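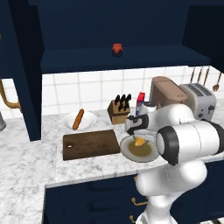 A simulated kitchen from the Skudar project, with the arm's gripper above a shallow plate on the marble counter.

August 7, 2021

I've been waiting all summer to write about this one! The team behind Skudar, a practice world for kitchen robots, has put out its first results, and I read the whole report over breakfast (twice, if you count the tables).

The idea is pretty simple. You train a robot arm in made-up kitchens, shuffle the cabinets, counters and dishes between tries, and then see how it copes with a kitchen it's never met. Skudar has 64 of those kitchens, and the arm got 3,641 practice runs in July alone – no plates harmed.

The test I liked best used 16 new kitchens. The arm had to reach for one item on a plate without bumping anything else on the counter, and it managed that in 12 of them. An arm trained the older way, in a single kitchen with everything in its usual spot, got through only a handful.

Toasters and coffee machines gave it the most trouble, which I can relate to. The team says the arm swings its elbow wide when the back of the counter is crowded, and they're working on that now.

Next up is a real arm in a real kitchen at the Farkavo lab. I've asked if I can come and watch.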